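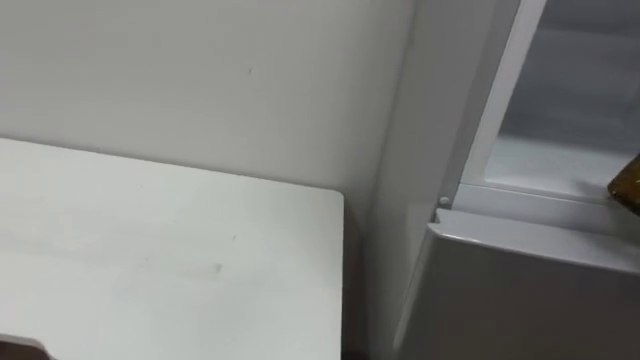 brequena
Moving the fridge is on my list before the new tenant comes in. It stands in the corner, and the white table next to it runs along the same wall. There's a narrow gap between the table and the side of the fridge, dark enough that I can't judge it by eye. Do I need to leave more space there, or can I push the table up against it?

closow_7
Depends on the model. Look in the manual for side clearance. Mine asks for 3 inches and I gave it that.

mtejada
I'd close the gap. Crumbs go down there and you can't get a broom in. My last fridge sat tight against a cabinet for 8 years with no trouble.

closow_7
Tight against a cabinet is how my sister's ended up running all day. Leave the gap.

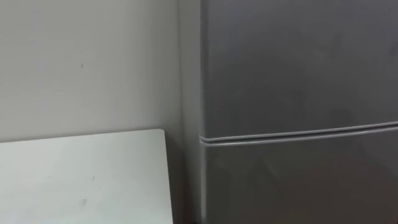 Category: Refrigerators – Doors and Seals

brequena
Second question, moved here by the moderator. It's a gray two-door with one door above the other. The tenant is right-handed and wants the doors to open the other way. Is that a job I can do myself?

mtejada
Usually yes. Empty the door shelves first and have someone hold the door while you take the hinge off. Keep the screws in a cup.

peñalver_r
Disagree on doing it alone the first time. I dropped a door that way. Pay someone.
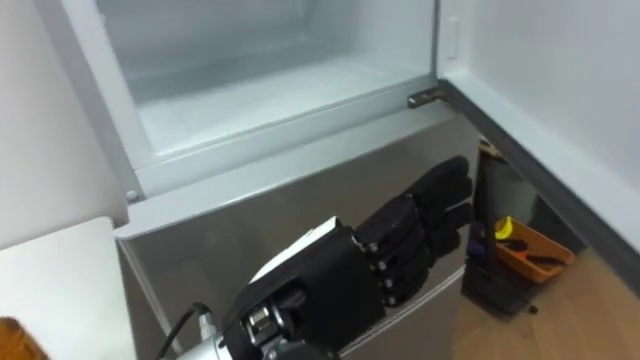 brequena
I have a helper for the afternoon, so I'll try the top door first and leave the bottom one if it goes badly. The freezer needs a wipe anyway – warm water and baking soda, unless anyone has something better.

mtejada
Baking soda is fine. Dry the seal well before you close it.

closow_7
And leave the gap.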